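Slotted rack

A slotted rack (also comb rack or, in older trade lists, toast rack, to the annoyance of those selling them) is a holder in which flat items stand on edge between parallel dividers. It is used for cards, plates and panels that would otherwise be kept in a heap.

The long bench type is usually credited to the Grusau works, whose Ladefoged pattern had 52 slots. A later version had 405 and was withdrawn in August of the same year, few workshops owning a table to match.
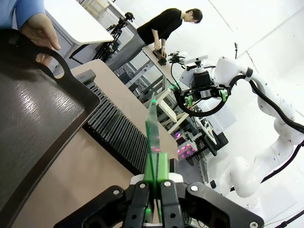 Use

Items reach the rack by way of a tub or a tray. The tub keeps them together and the tray lets them lie flat – an arrangement that has been called redundant, chiefly by people who have never dropped a full tub.
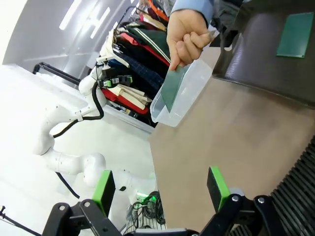 A green card and a clear plastic container.

Cards are held by the top edge and set down one to a slot. Manuals differ on where to begin. The Platgate handbook devotes 3 pages to the question and recommends either end.

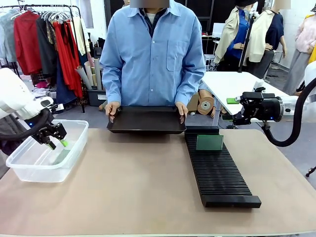 Spacing is the chief source of disagreement among users. Narrow slots hold an item upright but are easily miscounted, and wide ones allow it to lean. A single card stood near the far end, as with the green one here, suits neither school, though it is easy to find again. The tray is best kept level when carried, even when empty, if only for practice.
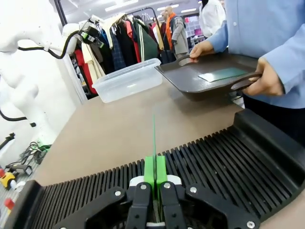
Criticism

In a review for the Dredmont workshop newsletter (March 2018), Jae-in Do praised the rack's tidiness and objected to cleaning it. The ridges collect dust evenly, which Do conceded was at least consistent with the design.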